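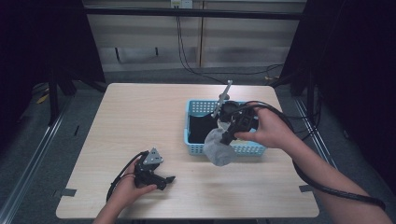

How long can a visitor hold the grippers before the session has to be cut? We set 12 minutes per person, then a change of hands.

2022-08-16, open day, Donon hall

Cloth station ran from opening to close. Task given to visitors: move cloths in and out of the basket with the two hand-held grippers, no bare fingers on the fabric. Most people got the idea without being told twice. Common fault was closing too early, tips landing on the rim of the basket and not on the cloth. Second most common: both cables crossed after a reach over the other arm.

19 visitors tried it, 4 gave up before their time. Two of those said the left wrist got tired. Check grip angle against the March notes.

Pascal Görtz came over from Geveo and asked about finger wear. Told him we swap pads at some 2,000 closings and have no good data past that. He wants the pad drawing. Send it, without the Asadi revision, that one is not released.

Talk at the Bodidden stand overlapped with our second demo slot, so that slot was thin. Ask for a different time next year.

To do:
Shorter instruction sheet, one side only.
Strain relief on the left cable.
Log closings per visitor, not per session.
Return the borrowed extension cords.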